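Equipment Planner (part time), Robot Kitchen Work, Hurnthorpe

Jindex is looking for one person to help us plan and buy the equipment for our two-arm kitchen work. The position is 16 hours per week and starts in August. You can work from our office in Hurnthorpe or partly from home, but on Friday we ask everybody to be present for the order meeting.

Until now our engineers have made the purchases by themselves, between other tasks. The result is that we have good arms and a poor overview of the money. We would like to decide the next budget with more calm, and to test in simulation which grippers we need before we pay for them.
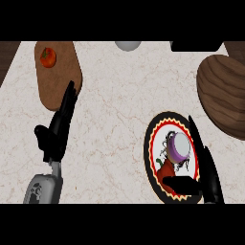
Macarena Casado

The handling of tableware and vegetables is a large part of our work at this moment. A pepper beside a cup on a plate asks for different fingers than a tomato alone on a cutting board, and every set of fingers is a line in the budget. You will prepare these lines together with me.

Your tasks:
Ask for offers from suppliers and compare them, including delivery time and spare parts.
Keep the list of grippers, wrists and cables up to date.
Approve small orders up to 500 dollars. Orders above 1000 dollars need the signature of Florencio Garrido.
Write a short plan for every quarter.

We expect experience in purchasing and good written English. Knowledge of robots is welcome, but we can teach it. Spanish is useful, as two of our suppliers prefer it.

The pay is 30 dollars per hour. Please send your CV and one page about a purchase you have planned to Soledad Zabala, Jindex, Hurnthorpe. Applications without this page we cannot consider.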